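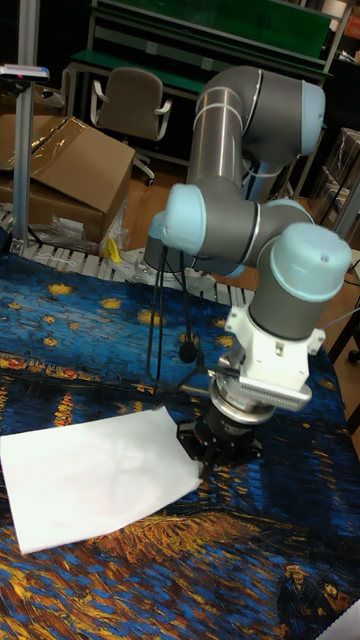 8 July 2019

Well, they've done it! The council met tonight and the new bridge at Flindport is going to be called the Gittins Bridge, and I came home so pleased that I had to sit down and write this before I'd even got my coat off.

I've been following the naming business since June, when the first list went up in the library window. Most of the names on it were the sort you'd expect. Harbour Bridge, Jubilee Bridge, that kind of thing. And then at the bottom, Gittins, after the old ferry family who rowed people over to the Plustholm side long before there was any road. I put my tick next to it then and there and told everybody in the queue to do the same (one woman moved away from me slightly).

The hall was packed. I got a seat by the radiator, thank goodness, with a good view of the map they'd pinned up. There were 3 names left by then and each got a little speech. The one for Trandetti Bridge was better than I wanted it to be! The Trandetti works paid for the sea wall and the bandstand, and half the town had a grandfather there, so I do see it. But we've already got Trandetti Road, Trandetti Park and the Trandetti roundabout, and I can't be the only one who has sent a visitor to the wrong one.

What I loved was hearing about the ferry. The crossing ran for 42 years with the same boat, and the fare book is still in the county archive, with people's names and what they were carrying - hens, a mattress, a church clock in pieces. I never knew about the clock. I want to go and see that book as soon as they'll let me. Somebody read out a page of it and the whole room went quiet, even the back row, who had been muttering about parking all evening.

The public vote was 252 for Gittins, and the councillors followed it by a margin of 2, so it was closer than it should have been. I clapped far too loudly. There was a bit of grumbling afterwards on the steps that a name costs money, what with signs and maps and so on, and that we'd be better off mending Station Hill. Station Hill does need mending, I'll give them that. It's been almost a year with those cones.

Walked home the long way, past the crossing. The old slipway is still there if you know where to look, down behind the chandler's, all green and slimy. I'd like them to put a board up beside it and I'm going to write in and say so. First thing tomorrow, before work. Must find out who it goes to, highways or parks.

7 comments
Share 19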